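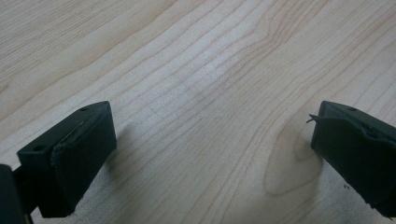 Gornov's approach to demonstration data

2019-01-28

Gualtiero Fiore runs data gathering for Gornov, a manipulation project at Kindirier. His group records people doing short table tasks with a hand-held gripper and uses the recordings to train a grasping policy. The current set holds 1,019 demonstrations, collected by 6 operators.

Fiore says the first decision was to leave the arm out of the recording sessions. "With the arm, most of an operator's attention goes into the arm. With the gripper in your hand, you think about the grasp. We pay for that later, when we have to check that the arm can reach what the person reached."

The camera rides on the tool and looks down past the fingertips, so both fingers stay in view whether or not they hold anything. Fiore considers the stretches with open jaws and bare wood as useful as the grasps. "The policy has to know what an approach looks like before there is an object in it. Early on we trimmed those parts to save disk space. The model then closed on wood grain."

Pale boards gave the group trouble in other ways. A bright patch from the lights moves across the finish as the tool moves, and the tracking software, Skavness, at first took its edge for a fixed feature. "It locked on to the glare and reported that the hand was standing still," Fiore says. The group now rejects any recording in which the estimated path jumps by more than 4 millimeters between consecutive images. Grain helps, in his view, as long as it is in focus.

Fingertip wear is logged but not corrected. Pads fray at the edges and the blocks get scuffed, and Fiore does not want a set made only with new parts. "The robot will not have new pads every morning. If a thread sticks out, I want the model to have seen a thread." A pad is replaced when its grip force falls out of range in the bench test.

The next round, named Sầm, is planned for August and adds 11 tasks, mostly with thin objects lying flat. Fiore expects a higher rejection rate — the fingers have to touch the table, and contact disturbs the tracking. He has asked operators to keep their failed attempts, labeled as failures, in the same folder as the rest.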